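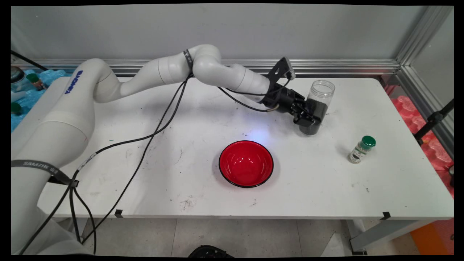 Mafalda Vilela said on Wednesday that the second edition of her novel Goltlow restores the chapter order of the original manuscript, which had been changed before the first printing. The new text runs to 53 chapters, the same number as before, but 14 of them now stand in a different position.

Goltlow is set in a flooded river district where the water has not gone down for two generations. It is told by three narrators, a lock keeper, her nephew and a surveyor sent from the coast to redraw the parish lines. In the first edition the surveyor's sections were grouped in the middle of the book. In the new one they are spread across the whole length, and the first of them opens the novel.

The publisher, Flilcombe, is printing 1374 copies in paperback. No hardcover is planned. Jacinto Rosales edited the new text and compared it line by line with the typescript. Apart from the order of chapters, the changes are small: place names have been made consistent, a repeated paragraph in the nephew's fourth section has been cut, and the map at the front has been redrawn to match the distances given in the story.

Reviews of the first edition were mixed. Tymofii Hrynyshyn praised the lock keeper's voice but wrote that the plot stalled for most of the second part, "a long wait in one man's company." Vilela said she agreed with that criticism.

A Spanish translation by Faustino Carrillo is based on the new text and will follow from the same publisher. Vilela's next book, a novella of 192 pages with the working title Totwood, shares the setting but none of the characters. The second edition of Goltlow goes on sale in May.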